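How to Clean and Re-Oil a White Tabletop

Start in the morning so the top has a full day to sit. You will need dish soap, two cotton cloths, a plastic scraper, fine sandpaper and a small can of clear hard-wax oil. I use Sedolex, but any clear oil made for tabletops will do. These steps are for painted or white-stained wood. If your top is laminate, stop after the washing part.

Washing

Clear everything off and wipe up the crumbs. Mix a teaspoon of soap into a bowl of warm water, wring the cloth out well and wash in long strokes from one end to the other. Lift dried food with the scraper held flat. Go over the top again with plain water and dry it right away with the second cloth.

Ring marks from mugs often fade overnight. Give them 12 hours before you decide to sand.

Sanding

Try a small spot on the underside first. White paint can be thinner than it looks, and if you see wood after two or three passes, skip the sanding and go straight to oil. Otherwise wrap the paper around a cork block and rub lightly with the grain. Keep off the edges and corners. Vacuum the dust with a brush head, then wipe with a barely damp cloth.

Oiling

Stir the can, don't shake it. A spoonful covers more than you would expect. Rub it in with a folded cloth, working on one section at a time, and buff off the extra after ten minutes. No shiny patches should be left. 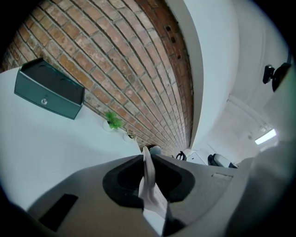
Let the first coat dry until evening before adding a second. Open a window if the room is small. The second coat should be thinner than the first.

Spread used cloths flat outdoors to dry, away from anything that burns, because oily rags can heat up and catch fire in a pile. Keep hot pans and wet glasses off the table for a week, and wash with plain water only during that time.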